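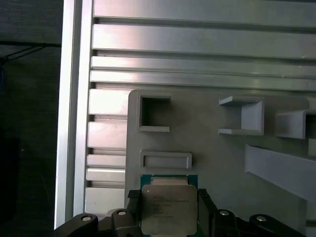 Mervyn Bunting wants people to stop pulling the processor out before they hand in an old computer. Half the time it goes missing, he says, and the other half it comes back in a sandwich bag with keys and a bit of fluff, and then someone has to work out what it is.

Old chips, second go
Drevstead, 2021-02-08

Skolla, the school computer scheme on Garside Street, has put out a call for old desktop machines and for the loose processors that have been sitting in drawers and sheds around the district. It has sent 246 rebuilt computers home with students since it opened last September. There's a waiting list.

Memory and hard drives are easy enough to come by. Processors have been the sticking point. A lot of donated towers turn up gutted, or with the chip levered out and the socket wrecked, and a wrecked socket usually means the board goes to scrap as well.

So the scheme will now take chips on their own. Loose, boxed, no heatsink, no paperwork, all fine. Any age gets looked at, though the really old ones won't be going into a kid's computer.

What they check, in order. First the lid, the grey metal plate that covers most of the top. Old thermal paste comes off with a cloth and a dab of alcohol. Then the writing, which is engraved into the metal and gives the model. On some chips it's faint enough that you have to tilt it under a lamp, and on a few you can't read it at all. Those go in a seperate tray and get identified on a test board, if they get identified.

Then the underside. Flat contacts are good news, they just need a wipe. Older types have pins, and pins bend. A bent pin can be straightened with a blade and a steady hand. A missing one generally can't be fixed.

After that it's the green edge of the board around the lid, looking for chips and scratches. Corners cop it worst. Anyone who has shaken a processor out of a jar of screws will know why.

Then into a test machine for an hour with the fan going.

Bunting's numbers for the season: 691 processors tested, most of them good. The bad ones had mainly been damaged after they came out of the computer. "They hardly ever just die," he said. "Someone drops it, or puts it in a pocket. I had one with a hole drilled in it for a key ring. Nice key ring."

The rebuilt computers go out as what the scheme calls an Ova, a small plain desktop with a keyboard, mouse and screen. Cost to the family is $50, waived if that's a problem, no forms. Each one comes with a sheet of instructions which has been rewritten since Christmas after complaints that it was too long. It is now one page.

Jobs are done in the long back room of the old Garside Street school, built 1874 and not great for power points. Two more circuits are going in this month. The room will be closed for a couple of days while that happens, dates to go on the door once the electrician confirms.

Handing in a chip

Leave it in the computer if it's still in there. Please.

If it's already out, don't use cling wrap. Cling wrap and ordinary plastic bags build up static. A clean egg carton does the job, or the plastic shell it was sold in if you've still got it. Pins up, or contacts up, lid down. Don't stack them. Don't touch the underside with your fingers, pick it up by the edges.

Write down what it came out of if you remember. "Dad's old one" is not much help but the scheme gets plenty of those and will take them anyway.

Don't scrape paste off with a screwdriver. Leave it on, it'll be cleaned at the bench.

Drives should be removed or wiped by the owner first. If you can't do that, say so at the door and it will be wiped on site and you can wait for it if you want. No printers. No tube televisions, the council depot takes those.

What isn't fixable gets sorted for metal recovery. Boards in one crate, lids and heatsinks in another, cables in a third that is nearly always full. The money from scrap is small and goes on thermal paste and thier power bill.

Asked if there was a particular sort of chip they're short of, Bunting said anything mid-range from the last ten years, and matching boards even more so. "A processor with no board is a coaster. We've got a lot of coasters just now." He'd also like screws. Case screws, the short ones, any amount.

Drop-off is at the side gate on Garside Street, mornings until noon, mask on please and one person at the bench at a time. Large loads from offices by arrangement. Ring the bell twice as it sticks.

Families wanting a computer should ask through their school office first. Adults studying part time can now go on the list too, that's new this year.

Correction: an earlier version of this item said the room was open in the afternoons. It's mornings only.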